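Open day at the Hedum woollen mill, Porulach

Got there late, parking was a shocker - ended up on the footy oval. Gold coin entry, 80 people per tour, we were in the second lot.

Carding room first. Loud. Lanolin smell gets in your hair and stays there. Vilmos Győri took us round, used to run the night shift, knows every belt in the place. The big Rácz spinning frame has 84 spindles going, 3 more out for repair. They only run it on open days and for a fortnight in July.

Dye house was shut which was a pity, thats what I'd come for. Got a look through the window at the vats and a heap of greens drying.

Lunch - sausage in bread, decent flat white. Queue for scones went out the gate so I skipped it.

Mill shop at the end. Seconds bin worth a dig, socks mostly. Blankets lovely but well out of my budget. Bought two skeins of the Nirnine 8 ply in charcoal, enough for a beanie I recon. Next one is in autumn, will get there early and park up the hill. 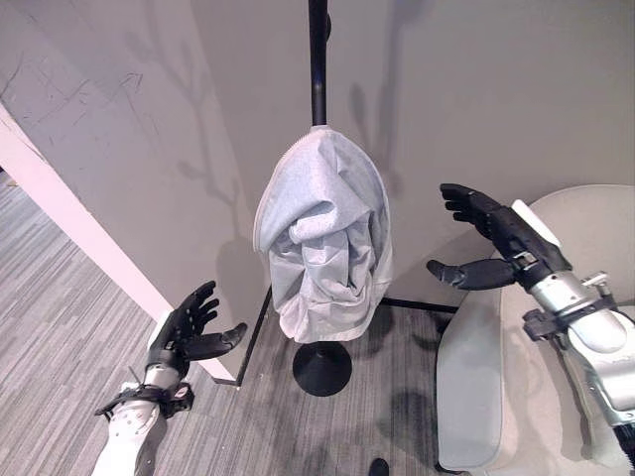
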